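The gray bin by the back door
7/31/22

When we moved into the house on Lockwood, the first thing I set up was a bin for things that don't have a place yet.
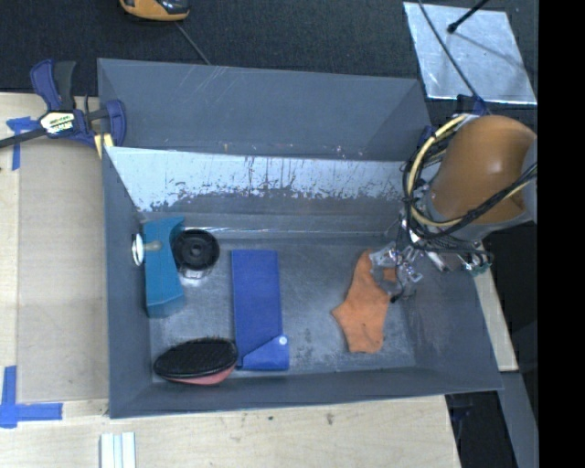 The rule is that anything you find on a counter, a stair or the floor of the car goes in, and on the last day of the month I go through it. Whatever has an owner goes back to the owner. Whatever doesn't gets thrown out or given away. I have been doing this for 16 months now and have skipped it 2 times, both when we were traveling.

The bin itself is metal and heavier than it needs to be. I bought it from Neville Oakley when he was closing his workshop, and it was already scraped up when I got it. The back wall has lost a good part of its finish. I thought about painting it and decided against it, and I'm glad, as it would only get scratched again. It's wide enough that things can lie flat without ending up on top of each other, at least in a quiet month.

July was a quiet month. The hairbrush was an easy one. It's the oval one with the pinkish-red back, and it has been in the bin before. It goes from the bathroom to the car to the kitchen and then to me. I cleaned it with a comb and some dish soap, rinsed it and put it bristles down on a towel overnight. It went back to the bathroom drawer in the morning.

The long blue pouch I kept for myself. It has a slanted flap with one small snap, and it's a good length for knitting needles. Carolina Correia has been trying to teach me to knit since spring and I have been carrying the needles in a bread bag. I asked everyone in the house if the pouch was theirs and gave them until dinner to answer.

The orange piece of cloth took longer. It's soft and an odd shape, narrow at one end and wide at the other, and I couldn't decide if it was worth saving. In the end I washed it with the towels and put it with the cleaning rags. I have too many rags – that's a subject for another post.

Then there was the round black thing with the rings on it and the clear base. I left it on the kitchen table with a note, which is what I do with anything I'm not sure of. The teal box got a note too. If a note is still there after 10 days, I make the decision alone and don't take complaints.

I get asked whether it wouldn't be simpler to put things away when you find them. It would, if I were the only one living here. With other people in the house you need a spot where things can wait, and you need it to be one spot. Before this we had a basket in the hall, a drawer in the kitchen and a shelf over the washer, and I spent more time looking through those than I do now on the whole job.

I wipe the bin out when it's empty. A damp cloth, then a dry one, and a little extra along the seam at the bottom of the back wall where the grit collects. It takes a few minutes. Freya Clegg told me to put a felt liner in to keep the noise down, and I may try that in the fall. For now you can hear it from upstairs when somebody drops their keys in.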